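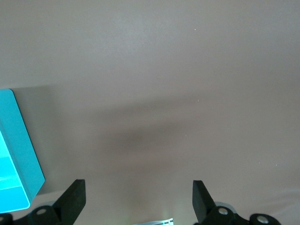 Re: [Bretley-Share] Table covers and turquoise bins

Home Archive Threads Search Subscribe Log in

Message 2314
June, 9:40 pm
Posted by: list member, Bretley

Quick one between loads of laundry, sorry for typos.

> Hi all, moving our sorting table into the back room at Medina and
> need to cover it before we start. It's 60 x 36 and the top is in bad
> shape, old glue and a long scratch. White paper was awful, tore the
> first evening and the glare gave me a headache. Someone mentioned a
> brown cover a while ago? Also what do you do for bins, ours are clear
> ones and things get lost in them. I'd like something that can stay on
> the table and not have to come off every night. Cheap please.
> Thanks!

Brown cover was me, I think. Still happy with it. Plain, matte, no pattern. Mine came off the end of a roll at Gekero in Astport, they cut it while you wait. Ask for the remnants, they're behind the counter and not on the shelf. For 60 x 36 I'd get it bigger all round and let it hang. I cut my first one exact to the top and the corners crept up every time somebody leaned on it. Threw it out in the end.

Color looks different depending on the light, be warned. By the lamp side it goes kind of pinkish beige, further back it's just brown. Doesn't bother me. Small pale stuff shows up fine on it. Dark brown buttons and such – no, forget it, put a sheet of paper down for those.

Bins. Get a color you'd never mistake for the table. Ours is turquoise plastic, rounded corners, wipes clean. I went through the clear ones too and had the same trouble, you look straight through them. Keep it at the side, long edge angled a bit toward whoever's working so you don't have to reach over. I don't fill it to the top either, half is plenty, otherwise you're digging.

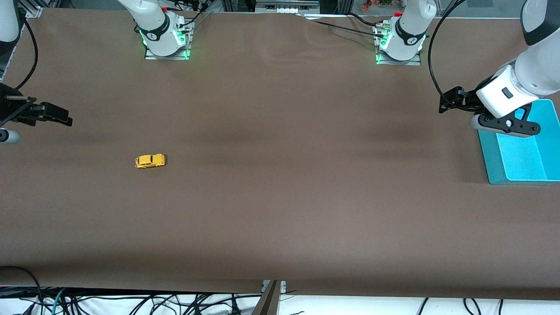 Cables are the other thing, run them along the back and leave the front clear. I used to have the lamp cord coming over the front edge and it dragged the cover with it. Tape does hold it but leaves a mark, clips are better.

Cleaning: damp cloth, then leave it. No spray. I tried the lemon kind and it went shiny in patches, took weeks to dull down again. If there's old glue underneath scrape it first, every lump comes through. The scratch won't matter unless its deep enough to catch a fingernail, then fill it.

To lay it flat, unroll it the night before with books on the corners. Ours had a curl at one end for ages becuase I was impatient. Smooth from the middle out. Don't glue it down, you'll want it off at some point to shake out the crumbs.

Oh and you asked about leaving it on all the time – yes, ours stays. The bin goes on the shelf underneath if we need the room, otherwise it lives on the table too.

I've got 2 spare turquoise bins if you want to try before buying. No lids, one has a crack near the rim but it holds. Can drop them at Medina, mornings are best for me. Write off list.

Also does anybody still have the big shears? They were in the Astport box in the spring and I need them back to trim the new piece

Previous Next Reply to list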